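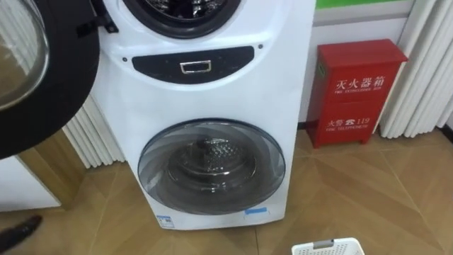
위쪽 문 작업 중 오른팔 보호 정지 건

노트 검색 검색어를 입력하세요 상세 검색

2018년 5월 15일, Wikulthorpe 작업장
대상: 트윈드럼 세탁기, 빨래 바구니에서 위쪽 드럼으로 옮기는 작업

오늘 오전에 오른팔이 보호 정지에 들어갔습니다. 다친 사람은 없고 세탁기에도 흠집이 없습니다. 그러나 정지한 다음의 동작이 제 생각과 달라서 자세히 적어 둡니다.

작업 순서는 평소와 같습니다. 위쪽 드럼의 문을 왼쪽으로 크게 열고, 흰 바구니를 세탁기 앞 바닥에 둡니다. 팔이 바구니에서 수건을 집어 드럼 안에 넣습니다. 아래쪽 미니 드럼은 이번 작업에서 쓰지 않습니다.

발생한 일

9번째 시도에서 팔이 수건을 들고 올라가다가 손목 바깥쪽이 열린 문의 검은 테두리에 닿았습니다. 접촉력은 설정값 40 N을 넘었고, 제어기는 로그 2,598번째 줄에서 보호 정지를 기록했습니다. 여기까지는 정상입니다.

문제는 그 다음입니다. 정지가 걸린 후에 그리퍼가 스스로 열렸습니다. 수건이 바닥에 떨어졌습니다. 우리 절차서에는 "보호 정지 시 그리퍼는 현재 상태를 유지한다"고 되어 있습니다. 수건이니까 괜찮았지만 무거운 물건이면 위험합니다.

확인한 것

1) 문의 위치. 장애물 모델에는 문이 70도로 열린 상태로 들어 있습니다. 실제로는 그것보다 더 많이 열려 있었습니다. 모델의 문과 실제 문이 다른 곳에 있으니 경로 계획은 빈 공간이라고 판단한 것 같습니다.

2) 유리. 위쪽 문은 가운데가 투명한 유리입니다. 깊이 영상에서 유리 부분은 값이 거의 나오지 않고, 검은 테두리도 점이 적게 찍힙니다. 그래서 센서로 문을 다시 찾는 기능이 도움이 되지 않았습니다. 아래쪽 문의 어두운 유리도 비슷한 결과입니다. 무늬가 있는 부분에서 점이 안쪽과 바깥쪽으로 섞여 나옵니다.

3) 그리퍼. 처음에는 배선 불량을 의심했습니다. 커넥터를 다시 꽂고 같은 시험을 했는데 결과가 같았습니다. 설정 파일을 읽어 보니 통신이 끊어질 때의 동작이 "열림"으로 되어 있었습니다. 지난 10월에 Skellwood 장비의 설정을 복사한 것이 그대로 남아 있었습니다. 보호 정지 때 그리퍼 통신도 같이 끊어지는 것은 저도 오늘 알았습니다.

조치

- 그리퍼의 통신 단절 동작을 "유지"로 바꾸었습니다. 빈손으로 한 번, 수건을 들고 한 번 시험했고 두 번 다 유지되었습니다.
- 장애물 모델에서 문을 고정 각도로 두지 않고, 문이 지나가는 부채꼴 전체를 금지 영역으로 넣었습니다. 왼쪽 작업 공간이 꽤 줄어듭니다. 당분간은 이렇게 하겠습니다.
- 수건을 들고 올라갈 때는 세탁기 정면에서 먼저 뒤로 물러난 다음에 올라가도록 중간 지점을 추가했습니다.

아직 모르는 것

손목이 닿기 전에 속도가 조금 올라간 구간이 있습니다. 로그에는 이유가 없습니다. Pfister 플래너가 경로를 다시 계산하면서 시간을 맞추려고 한 것인지, 제가 전날 바꾼 파라미터 때문인지 구별하지 못했습니다. 파라미터를 원래 값으로 돌리고 따로 시험할 예정입니다.

안전 관련 메모

정지 후에 저는 수건을 주우려고 바로 손을 넣었습니다. 비상정지 버튼을 누르기 전이었습니다. 잘못된 행동입니다. 보호 정지는 해제 신호 하나로 풀릴 수 있습니다. 앞으로는 비상정지를 누르고, 표시등을 확인하고, 그 다음에 접근하겠습니다. 같은 자리에서 일하는 분들도 이 순서를 지켜 주십시오.
또 하나, 바구니를 오른쪽으로 옮기자는 의견이 있었는데 그쪽에는 빨간 소화기함이 있습니다. 함 앞은 비워 두어야 하므로 바구니는 지금처럼 세탁기 앞에 둡니다.

다음 시험은 수건 없이 경로만 절반 속도로 돌립니다.

댓글 3

제어 파트: 그리퍼 설정은 다른 장비 두 대에도 같은 파일이 있습니다. 오늘 중으로 확인하겠습니다.

익명: 유리에 반투명 필름을 붙이면 깊이 값이 나오지 않을까요?

작성자: 필름은 저도 생각했습니다. 그런데 실제 가정의 세탁기에는 필름이 없으니까 시험의 의미가 달라집니다. 원인 확인용으로만 한 번 해 보겠습니다.

문의: 작업장 노트 관리 담당 | © 2018 Harkthorpe | 맨 위로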